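23 July 2019
By Madalena Esteves

Visit report: a day of hand-held grippers at Mavgate

I went up to Mavgate in June to try their hand-held grippers against the two we already have on the bench. The open day was meant for small workshops and college labs, and most of the people I spoke to were from one or the other. I stayed from the first session until they started packing up, and these are my notes, tidied a little.

Mavgate has the upper floor of an old warehouse. You sign in downstairs, get a sticker with your name on it, and walk up. The morning began with a short talk on how the recording side works, which I will skip over, as most of it is in their leaflet. The useful part was the hands-on session that followed.

Three makes were on offer. Mavgate had its own, Griravton had sent a pair, and there was one from Virk with a motorised jaw. The Virk was on its own at the end and had a queue for most of the morning, so I left it until later.

I started with the Griravton pair. They are lighter than ours and the trigger is soft, too soft for my taste. I couldn't tell by feel when the jaws had closed on something thin. With a mug or a roll of tape it made no difference. With a pen I had to keep looking. The man running the table said the spring can be changed, and that they sell a stiffer one, but he didn't have it with him.

The Mavgate pair was better on small things. The jaws are more curved than I expected and they hook behind an edge well, so you can pull with them as well as pinch. The drawback is weight. After the first session my wrists knew about it, and I have fairly strong hands. I asked whether anyone had tried moving the battery further back towards the elbow. They had, and the cable kept catching on sleeves, so they gave it up.

After that we moved on to larger objects, and this was the part I had come for. At home we only ever test on things that fit on a tray. A gripper that does well with cups and blocks tells you very little about furniture, where the load is off to one side and both hands have to agree with each other.

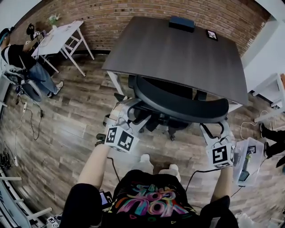 Chairs on castors are harder than they sound. If one hand leads by even a little, the whole thing turns, and your instinct is to correct with the other wrist, which twists the grip. The trick I was shown was to set both hands first, wait a moment, and then move from the shoulders. It worked for me on the second go. A plain four-legged chair was easier to steer and harder to lift, as you would guess.

I also asked about the markers. Mavgate puts a printed cube on each gripper and relies on a head camera to see it. Griravton does the tracking inside the handle. I prefer the cubes for our kind of work. If something goes wrong you can look at the recording and see that the marker was turned away or covered, and you know what to do about it. With the Griravton handles you get a number and have to believe it. On the other hand, you can reach under a table with the Griravton and it doesn't mind at all. With the cubes you need to keep your hands where you can see them, and that changes how you move. I caught myself holding my elbows out like a waiter.

Lunch was sandwiches. I sat with two people from Nistari, who write the software that lines up the two hands with the head view. They let me look at their log from the previous month: 3324 recordings, of which some 66 had been thrown out. Most of those were thrown out for lost markers, and the rest for dead batteries. They check each one by eye, at double speed, and told me they would like to stop doing that.

I got my turn on the Virk in the afternoon. The motorised jaw is strong and very even, and it holds without any effort from your fingers. It is slow, though. There is a short wait between squeezing the handle and the jaw moving, and I never got used to it. For long holds I can see the point. For picking and placing I would be annoyed with it by the end of a morning. It also hums, enough to be heard over talking.

Scores, for what they are worth. I gave each make a mark out of ten for our own purposes: Mavgate 7, Griravton 6, Virk 5. Someone who does mostly heavy or awkward holding might well turn that list upside down. I didn't test any of them on cloth, and I wish I had - towels are where our present pair gives up.

Prices were not on display. Mavgate will lend a pair for a fortnight if you pay the carriage both ways, and I have put our name down. I have asked for the long cable and a spare set of finger pads, as the ones on the demonstration pair were getting smooth at the tips.

Getting there: the bus from the station stops at the bottom of the road, but the last one back leaves earlier than the timetable on the shelter says. Parking is behind the building and fills up quickly. The stairs are steep and the lift was out of order on the day, so ring first if that matters to you.

Contact Madalena Esteves | © 2019 | Back to top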